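August, second entry, after lunch

Kettle's on and the dye room door is propped open, so I'll get the morning down while I still remember it. Kayode and I finally ran the madder bath again, this time with the rainwater from the Aigner tank instead of town water, and I have to say I'm rather pleased. The wool came up a proper brick colour, with none of that sulky brown we had in the last lot.

For the record, this was batch 56, on the Skulus two-ply (lovely stuff, a bit greasy still, so give it a second scour if you're the one winding it). Alum mordant overnight, madder soaked overnight as well in its own bucket, then everything in together and brought up slowly. I kept it under 60 degrees by fussing over the burner more than I'd like to admit. Kayode says I hover. I do hover! But every time I've wandered off to answer the phone the bath has crept up and we've ended up with brown, so hovering it is.

The loft upstairs is where the skeins will go once they've been rinsed, and I went up there to work out where a drying line might run.

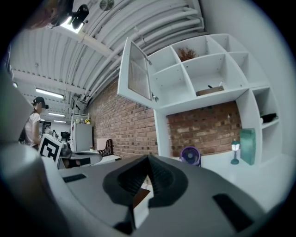 Ceiling ribs, pipe run and the round vent, looking up.

Drying is the part I've been laziest about. We've been draping skeins over whatever is handy and then wondering why one side is paler than the other. My plan is a line of 34 pegs with a good hand's width between them, and turning each skein at morning tea and again before we lock up. Gaurav Bisht did something similar in his old studio and swears by a little weight in the bottom of each loop, just enough to take the kink out. Worth a go on half the batch, I think, so we can compare them side by side.

Weights: 929 g dry wool in, same again of madder, which is generous, but the roots are from the old sack and I didn't trust them. I've saved the exhaust bath in the lidded tub by the sink. Please don't tip it out! There's a nice soft apricot left in it, I'm sure, and I'd like to try it on the silk offcuts.

Still to do: label the swatches, wash the big strainer, ask Gaurav what he used for weights, and order more alum before we're scraping the jar again.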